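The Acceptance Test

The contract from Sulleo said that a room would be considered tidy when all textile items were inside the basket. It did not define inside. The inspector had raised this in December and received a reply thanking her for her interest.

She arrived at the Prestberg site at eight with a stopwatch, a clipboard, and the current revision of the test sheet, which ran to 12 pages. The unit had been on since the night before. It had two arms, a log, and a status light that was green when the unit was working and also green when it was waiting for someone to tell it to work.

Task one was laundry. Task two was dishes. Task two had been postponed at every site so far, and the box for it on the sheet was already shaded gray.

"Begin," she said.

The log opened with line 982, continuing from the previous run. OBJECT: TEXTILE, RED. CONFIDENCE: ACCEPTABLE. The left arm moved, stopped, moved back by the width of a thumb, and stopped again. She wrote down the time. A person would have bent over, picked up the item, and been in the kitchen by now. The sheet had no column for what a person would have done, so she left it out.
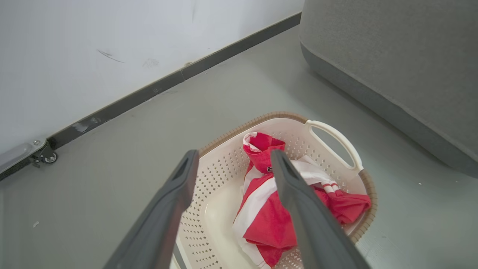
The vendor's engineer stood by the door with a tablet. He had come over from the Gekotbridge office and had not been told he would be there all day.

"It replans when it's unsure," he said.

"How often is it unsure?"

"That depends on the item. Towels are good. Towels are very good."

"And clothing?"

"Clothing has sleeves."

She wrote down sleeves. Under clause four, the unit was allowed up to 12 attempts per item before the attempt counter caused a fault. Under clause five, a fault could be cleared by the operator, after which the counter returned to zero. She had asked whether clause five could be applied more than once. The answer from legal was that it did not say it couldn't.

The log went on. GRASP CANDIDATE REJECTED. GRASP CANDIDATE REJECTED. GRASP CANDIDATE ACCEPTED. GRASP CANDIDATE WITHDRAWN. The engineer made a small noise at the last one.

"Is that a normal message?"

"It's a valid message." 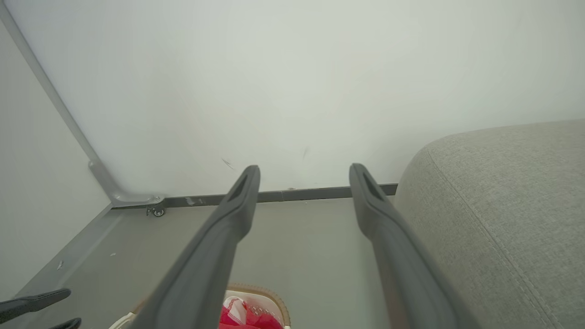
At line 1,300 and something she stopped reading the log and watched the arms. They were quieter than the ones she had tested for the Văduva warehouse, where the job was cartons and the cartons were all the same size. Those had passed in one morning. She had signed the form, and the warehouse had kept its night crew anyway, to handle the cartons that got wet.

A home had no standard carton. This was the whole of her report on the previous model, and head office had sent it back asking for more detail.

"Can it tell clean from dirty?" she asked.

"That's not in scope."

"So someone sorts it first."

"Someone sorts it first," the engineer agreed. "And someone moves the basket. And the machine would need to be loaded, but there's a module coming for that."

"When?"

He looked at the tablet, although the tablet was showing the battery level.
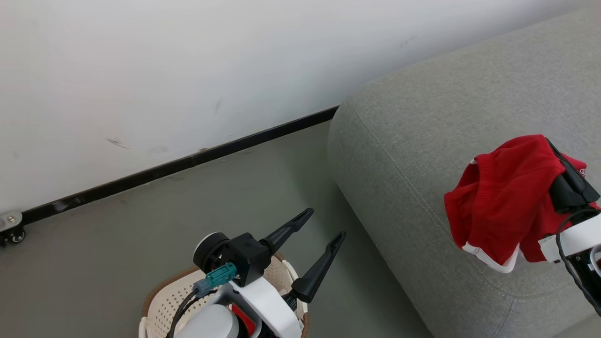 Both arms during task one, Prestberg test room.

The run ended at line 1,751. The log reported TASK STATE: COMPLETE (PROVISIONAL). She turned to the last page of the sheet, where the choices were Pass and Fail, and asked what provisional meant.

"It means it thinks it's done and would like someone to check."

She put down the clipboard. She had two nephews who cleaned their rooms to the same standard. In the space marked Result she wrote the word provisional, in capitals, the way the log had it, and drew a small box next to it so that it could be ticked. Then she ticked it.

"Is that allowed?" said the engineer.

"It doesn't say it isn't."

She dated the page September 3, 2021, and initialed the new box. The status light was green. The engineer asked if they should run it again, and she said yes, after lunch, with a towel.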